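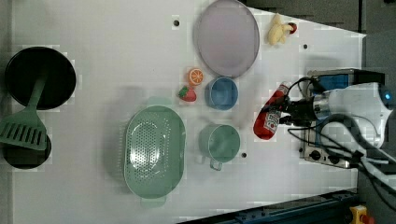

Gezer Adopts Shared Rules for Tabletop Robot Work

Labs and workshops at the Gezer research park will follow one set of rules for small robot arms starting in August, replacing the separate house rules that each tenant had written for itself.

The new code runs to 14 pages and covers arms bolted or clamped to a table and used for picking up, moving and sorting everyday objects. Toy kitchen sets are common on such tables, with plastic fruit, cups, bowls and pans standing in for the real thing. Larger machines in the park's assembly halls are already covered by their own safety plan and are not affected.

Under the code, every table must have an emergency stop button that a seated operator can reach without leaning across the arm. The button has to be tested at the start of each shift and the test written down. Until now, some tenants tested daily and others once a month.

Cables get a section of their own. They must leave enough slack for the arm to reach its full range, and they may not hang where a person walking past could catch them. Any cable with a damaged outer cover takes the table out of service until it is replaced.

Speed is limited to 25 centimeters per second whenever a person is within arm's length of the table. Operators may go faster only with the area marked off and a second person watching. Hands stay off the table while the arm is powered, including when an object has rolled out of reach. The operator has to pause the arm, confirm the pause on the screen, and only then reset the objects.

The rules also deal with what goes on the table. Glass, open liquids and sharp knives are banned. Toy cookware and real metal pots are both allowed, as are sealed snack bags, but each item must be listed on the table's setup sheet. Changes to the list during a session must be noted with the time of day.

Work on the code began last winter after tenants complained that staff who moved between buildings had to learn a new routine each time. Groups from Drurkstead and Jaststead, the two largest tenants, wrote the first draft. Waston, a smaller firm on the north side of the park, ran a trial for 6 weeks and sent back changes, most of them to the section on record keeping. The final text drops a proposed rule that would have required safety glasses at all times. Glasses are now required only during gripper changes and repairs.
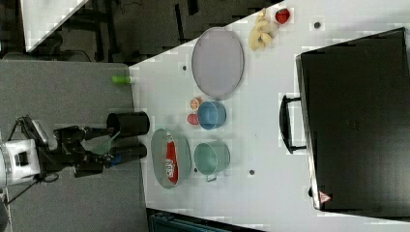
Eduard Kolář said the part he expects to matter most is the setup sheet. Two people can run the same task on the same table and get different results, he said, and a written list of what was out and where it started saves a lot of arguing afterward. He added that the sheet takes a few minutes to fill in and that he would have liked it to be shorter.

Jintana Wattanapong supports the speed limit but questioned how it will be checked. "You can set it in the software, and anyone with the login can set it back," she said. She wants the limit locked by the site office.

The park says locking is under review. Tenants that break the rules will get a written notice first, and a table can be shut down for up to five working days after a second notice. Printed copies of the code will be placed at each table before the start date.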